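Trotton Cellars Opens Second Tasting Room in Skekholm

July 2019

Trotton Cellars has opened a second tasting room, located in the former customs building on the Skekholm waterfront. The new room seats up to 28 guests and is open to the public in the afternoon and early evening. Tastings at the original Aken Road location will continue on their present schedule.

The opening list consists of 27 wines, most of them red, offered by the glass or as part of a guided tasting. Guests who choose the guided format may select either the house flight or the Benedetti flight, which presents three vintages from the Benedetti vineyard side by side. Bottles of all listed wines may be purchased at the counter or ordered for home delivery within the county.

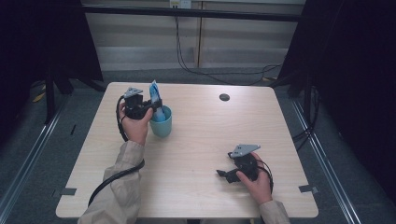
Reservations are required for parties of more than six and may be made by telephone or through the company's website. Smaller parties will be seated in order of arrival. The tasting fee is credited toward any purchase of two or more bottles made on the same visit.

Brunello Bortolotti has been appointed manager of the Skekholm room. Mr. Bortolotti joined Trotton in June after several years as a wine buyer for restaurants in the region, and he will also oversee the selection of wines for the company's monthly subscription.

"Many of our subscribers live on this side of the river and have asked for a place to try a wine before it is added to their order," Mr. Bortolotti said. "We are pleased to be able to offer that, along with a short food menu prepared on the premises."

The food menu includes cheese, cured meats, bread and a daily soup. Subscribers may collect their monthly cases at Skekholm at no additional charge, and those who wish to change their collection point should notify the subscription office before their next case is packed. Parking is available behind the building, with access from the harbor side only.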